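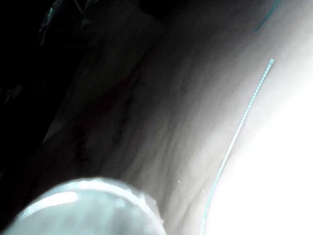
Haruna is a control and planning software package for suturing with two robot arms. It was first written by Efe Bassey and Yetunde Oyewole at the Lulik laboratory and is maintained there by a small engineering group. The package combines views from above the workspace with those of a wrist camera, whose close view may take in little more than a pale fingertip against a curved gray surface with a teal line along it. The perception module treats such views as local evidence only and relies on the wider view to place the incision.

The planner divides a wound closure into stitches, and each stitch into stages: grasping the needle, driving it through the tissue, pulling the thread, and tying. A stage ends when its exit test is met. If the test fails, control returns to the start of the stage or passes to the operator.
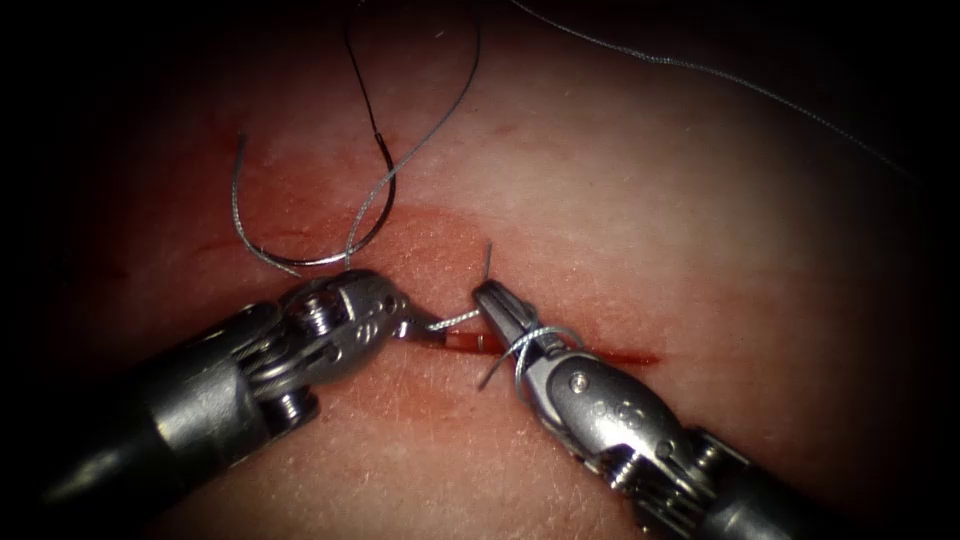

Thread tracking is handled by a separate module named Korico. It represents the suture as a chain of 420 short segments and updates their positions as the arms move. Crossings are stored with an over or under label, which the planner consults before closing a loop. Loose ends remain a known source of error - a trimmed tail can be mistaken for the working strand.

Motion commands for both arms are issued by one scheduler, so that the two tools keep a minimum separation. Salamatu Lawal rewrote the scheduler for version 3, replacing fixed waiting times with limits on thread tension.

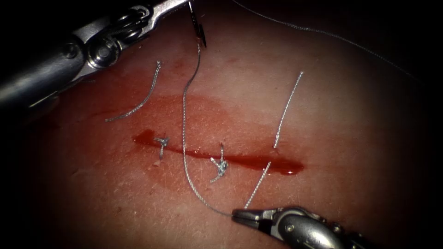
Recorded trials can be replayed in Trornetti, a companion viewer that shows the planned and measured tool paths side by side. Its test library holds 2000 stitch attempts, labeled by stage under the direction of Nivaldo Furtado.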